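Samstag, spät

Ich muss das noch aufschreiben, bevor ich ins Bett falle, sonst ist morgen die Hälfte weg. Sauerteig! Ich bin völlig hin und weg. Nach dem verunglückten Klotz im Januar (Camenzind hat ihn mit der Brotsäge nicht durchbekommen, wir haben ihn schliesslich in die Suppe geworfen) habe ich heute zum ersten Mal ein Brot gebacken, das ich ohne Entschuldigung auf jeden Tisch stellen würde. Die Kruste hat beim Abkühlen geknistert, richtig laut, ich bin mit dem Ohr fast draufgelegen.

Angefangen hat der Tag um fünf, weil ich nicht mehr schlafen konnte und nach dem Ansatz schauen wollte. Er war über den Rand des Glases gekrochen und hatte das Gummiband halb verschluckt. So wild war er noch nie. Die Hermine Oberholzer hatte mir ja geschrieben, ich solle ihn zwei Tage lang mit Roggen füttern statt mit dem hellen Mehl und ihn wärmer stellen, oben auf den Boiler. Genau das habe ich gemacht, und der Geruch ist ein ganz anderer geworden. Vorher Nagellack, jetzt Joghurt mit ein bisschen Apfel. Ich habe bestimmt zehnmal den Deckel gehoben, nur um zu schnuppern.

Das Mehl ist das dunkle aus dem Puvar, der Sack, den ich letztes Mal schon fast nicht die Treppe hochgebracht habe. Es säuft Wasser wie verrückt. Ich habe beim Kneten noch 154 Gramm nachgegeben, in drei kleinen Schlucken, und der Teig hat jedes Mal zuerst beleidigt ausgesehen und sich dann doch alles einverleibt. Kneten ist eigentlich das falsche Wort, ich habe gedehnt und gefaltet, mit nassen Händen, jede halbe Stunde einmal rundherum. Beim dritten Mal war er plötzlich glatt! Vorher Brei, dann auf einmal ein Kissen. Ich habe laut gelacht, allein in der Küche.

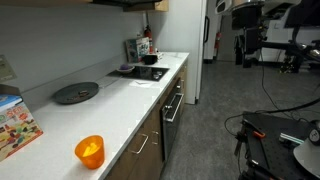
Warten

Die lange Gare. Früher hätte ich da geschummelt und den Teig nach zwei Stunden in den Ofen geschoben, weil der Hunger kam. Diesmal habe ich mich selber aus dem Haus geworfen, bin den Bach entlang bis zum Wehr und wieder zurück, und die ganze Zeit habe ich überlegt, ob er wohl schon Blasen hat. Es war kalt und hell, auf dem Weg lag noch Reif. Beim Wehr sass der Reiher, derselbe wie letzte Woche, behaupte ich jetzt einfach.

Zu Hause hatte er Blasen. Grosse, träge, eine davon direkt unter der Haut wie ein Auge. Vorformen, ruhen lassen, noch einmal formen, ab ins Körbchen. Beim Formen bin ich immer noch zu zaghaft. Im Heft vom Tasteck steht, man solle den Teig über die Fläche ziehen, bis er Spannung hat, und ich ziehe immer so, als könnte ihm etwas wehtun. Nächstes Mal mutiger und weniger Mehl auf der Fläche, sonst rutscht er bloss herum.

Der Ofen

Eine volle Stunde vorgeheizt mit dem Gusstopf drin. Den Schnitt habe ich mit der Rasierklinge gemacht, einen einzigen langen Bogen, ziemlich schräg gehalten. Dann Deckel drauf und nicht schauen. Als ich den Deckel abgenommen habe, stand da ein Brot mit einem Kamm wie ein Drache. Ich habe einen Schrei losgelassen, und Camenzind ist aus dem Bad gerannt, weil er dachte, ich hätte mich verbrannt. (Habe ich auch, aber erst danach, am kleinen Finger, halb so schlimm.)

Angeschnitten haben wir natürlich zu früh. Man soll es ganz auskühlen lassen, ja, ja. Die Krume war noch eine Spur klebrig, aber offen und glänzend, und es hat nach Nuss geschmeckt und am Ende leicht sauer, gerade so viel, dass man noch eine Scheibe will. Butter, Salz, mehr nicht. Camenzind hat vier Stück gegessen und gesagt, den Klotz vom Januar verzeihe er mir jetzt. Ein Viertel habe ich eingewickelt für Hermine, das bringe ich ihr morgen vorbei, und dann will ich wissen, was sie zur Porung sagt. Sie drückt immer mit dem Daumen hinein und schweigt zuerst eine Weile.

Fürs nächste Mal: Ansatz wieder auf den Boiler. Etwas mehr Salz. Vielleicht ein Teil Dinkel, oder geröstete Sonnenblumenkerne, oder beides. Und ich möchte unbedingt probieren, den geformten Teig über Nacht kalt zu stellen, das soll im Geschmack noch einmal viel ausmachen. Im Inuto gibt es die länglichen Körbchen, da schaue ich unter der Woche hinein.

Der Rest vom Ansatz ist gefüttert und steht wieder im Warmen. Vorhin, beim Lichtlöschen, war er schon einen Fingerbreit gestiegen.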